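Home | Rooms | Tidying | Letters | About

Filed under: Opinion, Small Storage

In praise of the shallow basket

I have owned deep baskets, lidded baskets and a wheeled one from Longo that I still can't steer, and I'd swap the lot for one shallow tray with sloping sides. What a thing it is! You drop something in, you see it, you take it out again. No digging, no lucky dip, no finding last winter's gloves under the dog lead.

A deep basket is a cupboard with the door off. Things go down and stay down. I emptied ours in March and it took me 20 minutes to reach the bottom, where I found 2 tape measures I had replaced.
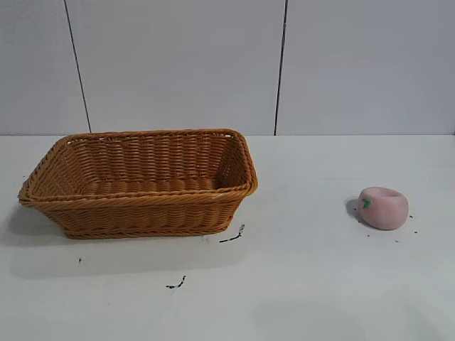
Open top, flared sides, and a peach-shaped thing still waiting for a home.

Arturo Rizzi wrote to me from Burnley to say that open baskets only make clutter official. I like his letters very much and I think he's wrong. Clutter spreads when small things have nowhere near at hand to go, and a tray on the table is as near as it gets. He also says woven sides are a nuisance to dust. Fair enough - they are. I go round mine with an old paintbrush while the kettle boils, and I've grown fond of the job.
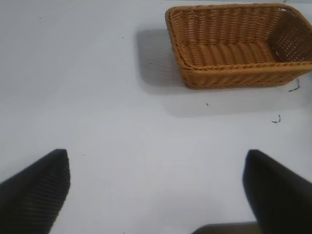 The thick braided rim, with the more open weave inside.

And the rim! People will fuss over colour for an hour and never run a hand round the edge, which is the part you grab every single day. A good fat rolled one makes a basket a pleasure to carry from room to room. I don't mind synthetic rattan either, whatever the purists at the Flimbridge market tell me. It suits a house where cups get knocked over.

My one rule is to leave space. A toy, a ball, the odd thing you pick up off the floor on your way past.

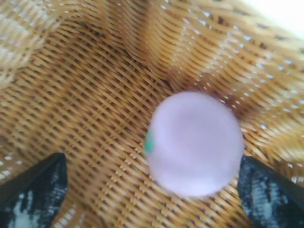

Fill it to the brim and you've built yourself a deep basket again, only wider. When mine starts heaping up I tip the lot out on the table before supper, put back what we've used that week and find proper places for the rest.

Get the Demell Letter in your inbox. Join 1,852 readers. Unsubscribe whenever you like.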